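Clinic workshop notebook: leave-to-appeal drafts, second round
2025-12-29, written up by Dong-geon Pyo

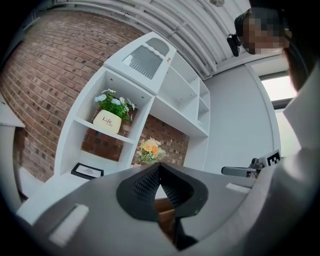

Where we are

Tovolano is the tenancy matter. The court of appeal dismissed it in April, and our client wants to go one level higher. Floarea Ilie has the file. We have a draft application of 31 pages and it must become shorter, the registry in Drotomitz accepts only 2,400 words for the argument part. Annexes do not count, but the footnotes do. I had this wrong in my last entry, please do not copy from there.

What we tried today

Norbert Slanina read the argument part aloud and we stopped him each time when a sentence was only about why the court below was wrong. There were many such sentences. For leave, the judges first want to know why the question matters for other cases. Ayana cut the whole history of the rent payments down to one paragraph. I was against it at first, but when I read it again I did not miss anything except the date of the second notice. I put the date back.

After the cuts we are 215 words over the limit. The longest piece left is the part on the meaning of "reasonable time" in the notice clause. Tsehay thinks this should be our first question and not the third, and the repair duty should go out completely. Floarea wants to keep the repair duty as a reserve. Not decided.

Conflict between decisions

We say there are 2 lines of decisions on the notice clause. For the first line the Gudeta judgment is good, it has the facts very near to ours. For the second line we used Andis, and here I have a doubt. Norbert found that the passage we quote is from the dissenting opinion. I checked it and he is right. The majority leaves the question open. So we can cite it to show that judges disagree, but we must write "dissenting" beside it, and we need another decision that truly goes the other way. Without it the heading "The courts are divided" is too strong. For the moment I changed it to "The question is not settled".

Small things
Question presented: one sentence, no names of the parties. Ours still has the landlord's name in it.
Page references to the judgment below: use the paragraph numbers, the page numbers are different in the printed copy.
The word "clearly" is in the draft too often. Ayana has taken most of them out.

Next

Norbert searches for a decision to replace Andis. Tsehay writes the notice question again as question one, in two versions, with and without the repair duty, so that we can compare the word count. Floarea asks the client for the signed authority, the one in the file covers only the appeal. I will check whether the table of contents is counted in the limit, the practice note does not say it.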